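Notes for setting up a small arm over an open PC case, 9/19/19. Applies to the Solheim arm on the slatted table in the shared workshop, running the Vadgate controller. The same steps should carry over to any six-joint arm of similar reach, but check the limits in your own manual.

## What you need

- Arm, controller and pendant
- Parallel gripper with a wrist flange adapter
- Slatted aluminum table, or another flat surface with T-slots
- Fixture plate with holders for the loose parts
- A desktop tower you don't mind scratching
- Four slot nuts and two low side clamps
- Steel rule, feeler gauge, marker
- Anti-static strap, connected to the case and not to the table

The job the cell is being built for is putting a part down into a computer and taking it out again. Start with a dead machine. Pull the mains lead, hold the power button in for ten seconds and leave the case overnight if you can. Don't open the power supply at any stage.

## 1. Square the table

Run the arm to its zero pose and jog it along X with a pointer in the gripper. The pointer should follow one slot edge for the full length of travel. Ours was out by 3 mm at the far end, which came down to a loose bolt at the base flange. Tighten the base bolts in a cross pattern, then measure again before touching anything in software.

If the error is still there, rotate the user frame on the controller until the pointer follows the slot. Save this frame as `TABLE`. Everything after this is measured from it.

## 2. Place the case

Take the side panel off and lay the tower down with the open side up. Set it so the area you want to reach is well inside the arm's working radius. At full stretch the wrist loses its ability to stay vertical, and a gripper that comes in tilted will catch the case wall.

Mark two corners of the case on the table with the marker. Fit a side clamp against each of two adjoining walls, finger tight plus a quarter turn. Case steel is thin and will bow if you lean on it, and a bowed wall moves the motherboard tray with it.

Remove anything tall that stands over the target. For work near the processor, that means the cooler. Cables that cross the opening should be tucked down and tied. A loose loop will eventually end up between the fingers.

## 3. Place the fixture plate

Put the fixture plate beside the case, on the side the arm can reach without swinging its elbow over the opening. Bolt it through to the slot nuts. The upright posts on the plate are the tallest things on it, so write down the height of the highest one. That figure sets the lower limit for travel between plate and case.

Our travel height is 165 mm above the table for an empty gripper over the plate only. Over the case it has to be more. Measure the highest edge of your case and add 40 mm.

## 4. Teach the case frame

A second frame tied to the case saves reteaching every point when the case gets bumped. Use three points:

1. A screw hole near one corner of the motherboard, as origin.
2. A second screw hole along the long edge, for X.
3. Any point on the flat of the board tray, for the plane.

Jog at the slowest speed, 2 per cent or less. Bring the pointer down until a 0.1 mm feeler gauge just drags under it. Record, lift, move on. Save the frame as `CASE`.

Check it by sending the pointer to a fourth screw hole you haven't taught. If it lands more than 0.5 mm off, do the three points again. Don't correct the fourth point by hand, as this only hides the error.

## 5. Set the approach point

Swap the pointer for the gripper and update the tool length. The Cusik adapter adds 18 mm that is not in the controller's default, and leaving it out will drive the fingers into the board.

Bring the gripper over the upper part of the motherboard and stop well above it. Turn the wrist so the fingers open across the socket and clear the memory slots. Look from two sides before going lower. The drive cage is the usual obstruction on one side and the case wall on the other.

Store three points:

| Name | Height above board | Speed |
|---|---|---|
| `APP_HI` | 118 mm | 25% |
| `APP_LO` | 30 mm | 10% |
| `TOUCH` | set by hand | 2% |

Moves between `APP_HI` and `TOUCH` should be linear. A joint move takes a curved path and the fingers will drift sideways on the way down.
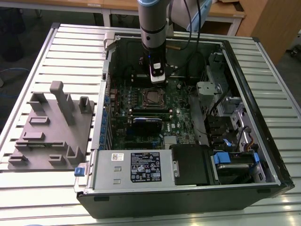 *Gripper above the upper part of the motherboard, with the fixture plate to the left of the case.*

## 6. Dry run

Run the whole path with no part in the gripper and one hand on the stop. Step through one line at a time for the first pass. On the second pass let it run at 10 per cent. Watch the cables along the arm as well as the fingers - they need enough slack for the full wrist rotation, but not so much that they hang into the case.

We ran 102 dry cycles before loading a part. The frame check afterwards showed a shift of 0.2 mm, all of it in the side clamps. A strip of thin rubber under each clamp face fixed it.

## Faults

**Arm stops with a force alarm above the case.** Payload is set wrong. Enter the mass of the gripper and adapter together.

**Points are good near the origin and poor at the far end.** Points 1 and 2 were too close together. Use the longest edge you can reach.

**Gripper closes but the controller doesn't report it.** Raise the timeout to 4000 ms. The Hadbridge interface box is slow to answer after a cold start and the default is too short.

**Case frame drifts from one session to the next.** Check the corner marks on the table first. Reteach only if the case is still on them.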